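The Hilstead canteen ran two shifts, and for 14 years Hòa Huỳnh had set out the cups for both. In July the company installed a serving arm from Vurkitz. Her job title changed to cell attendant. The pay grade did not.

The manual gave a cycle time of 22 seconds per cup. It had a page on grip force and a longer one on fault codes. Code 5 meant a crushed wall. Hòa cleared it by hand, pressed reset and wrote the time in the log.

She spent the first week teaching it where to hold. Too high and the rim folded – too low and the cup tipped on release. She settled on the line where the blue print met the white.

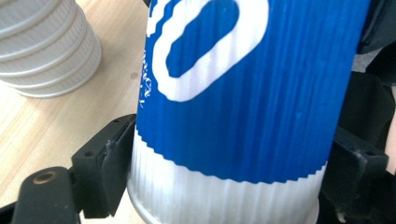

*Ribbed cup, grip at the color boundary. Hilstead canteen, cell 1.*

By the end of the month the counter read 1,158. Mai, from the Desesmont office, came down to collect the log and asked what the blank column on the right was for.

"Names," Hòa said. "I used to write who took which drink. Then I'd have it ready."

Mai looked for a matching field in the software. There was a free text box, limited to 22 characters, under Maintenance.

"Would that do?"

Hòa typed a name into it, and then how he took his coffee. It fit with one character left over. The arm picked up the next cup.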